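Nernico – fichas de fundas y cubiertas textiles
README del conjunto de fichas

Contenido

La carpeta reúne 88 fichas de fundas y cubiertas usadas en taller: lonas, fundas con cierre, mantas de protección y cubiertas de aspecto metalizado. Cada ficha ocupa un archivo de texto y lleva el mismo código que su fotografía. El total de registros de la tabla principal es de 2,456, porque una misma funda puede tener varias entradas si se revisó más de una vez.

Campos de cada ficha

codigo: número correlativo, sin espacios.
color_base: color dominante del tejido.
marcas: rayas, costuras de color o rótulos. Vacío si no hay.
estado_superficie: liso, con pliegues, arrugado.
brillo: mate, satinado, brillante.
proveedor: Skandex, Pekura o Kaczorowski. Si se desconoce, se deja en blanco.

El estado de la superficie se anota tal como está la funda puesta, sin estirarla. Una tela arrugada no cuenta como dañada; los daños van en el campo notas.
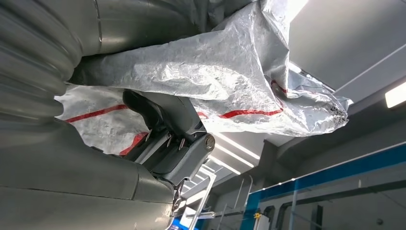
Cubierta plateada con rayas rojas, colocada. estado_superficie: arrugado; brillo: brillante.

En las telas brillantes conviene mirar dos veces el color. Los reflejos de la luz del techo salen blancos o gris claro y en la primera versión varias cubiertas plateadas quedaron registradas como blancas. Se corrigieron en abril. Las rayas se apuntan por color y no por longitud – un pliegue puede tapar parte de una raya y dejarla más corta de lo que es.

Formato

Archivos en UTF-8, separador de punto y coma. La tabla se parte en bloques de 1,000 filas y el último bloque queda incompleto. Los códigos no se reutilizan al dar de baja una funda.

Pendiente

Faltan las medidas de 10 fundas de Pekura. Las fichas de Kaczorowski usan todavía el campo antiguo "tono" – hay que pasarlo a color_base antes de unir las tablas.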